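6.3 Aligning Two-Gripper Recordings in Prernex

Use this procedure after import and before you export a session for policy training. It matches the left and right streams in time, checks the tracking, and marks where each grasp begins and ends.

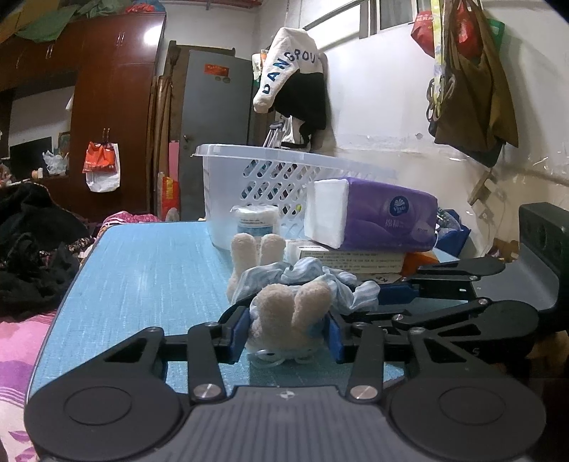 You need a session with both streams imported and a calibration file for each gripper. If either calibration file is missing, the session shows a gray tag in the session list and the Align button stays off. Go back to section 5.2 and load the file first.

Before you start

Close any other Prernex window that has the same session open. Two windows can write to the same marker file, and the last one to save wins.

Check that the project disk has at least 20 GB free. The aligner writes temporary files next to the session and removes them when it finishes.

Matching the streams

1. Open the session and select Tools > Align Streams.

2. Set Reference to the gripper that holds the object first. In most two-handed tasks with soft toys or cloth this is the left one, but check the first few seconds of each stream.

3. Set Method to Jaw Signal. Use Audio only if the jaw width log is damaged.

4. Click Estimate. The offset appears in frames, with a confidence score from 0 to 100.

5. If the score is 69 or lower, drag the offset slider until a jaw closing seen in both streams falls on the same frame, then click Lock.

6. Click Apply.

Note: Apply does not change the source video. The offset is kept in the session file and can be cleared at any time with Reset Offset.

Checking the tracking

7. Switch to the Pose tab. The two paths are drawn in one shared map, and stretches where tracking was lost are drawn in red.

8. Play the session at 4x. Watch for sudden jumps in either path. A jump usually means the tracker lost the background and picked it up again in the wrong spot.

9. For a gap of 13 frames or fewer, right-click the gap and choose Fill. Longer gaps have to be cut. Choose Split Here at both ends and delete the middle clip.

Caution: Do not fill a gap that overlaps a grasp. The filled path is a smooth curve between two points, and the training job will treat it as real hand motion.

Rooms with a lot of furniture and hanging items in the background tend to track well. Plain tabletops filmed from close up do not, and the tracker may drift when the gripper points straight down. If you see slow drift with no red stretches, run Re-solve with the Wide Features box checked. This can take over an hour for a long session.

Marking grasps

10. Open the Events tab and click Detect. Prernex places a start marker where the jaw width stops falling and an end marker where it begins to rise again.

11. Step through the markers with the N key. Fabric and plush compress under the fingertips, so the jaw may keep closing slowly after contact. Move the start marker back to the first frame of contact if needed.

12. Where one gripper is hidden behind the object, set Visibility to Partial for that stream. Leave the marker in place.

13. Enter an object label. Use the short names from your project list (bunny, cloth, ring) and keep them the same across sessions. The label field is case sensitive.

14. Click Save Markers.

Note: Sessions made with Venetti firmware older than 2.1 store the jaw width upside down – markers will show up at the openings and not at the closings. Check Invert Jaw Signal in the Events tab and run Detect again.

Exporting

Select File > Export and choose Hallorik or Maeng as the target format. Hallorik keeps both streams in one file. Maeng writes one folder per gripper and drops any clip without an object label, with a line in export.log for each one.

If the export stops with error E-20, the two streams have different lengths after splitting. Open the Clips tab, sort by Length, and trim the longer clip to match.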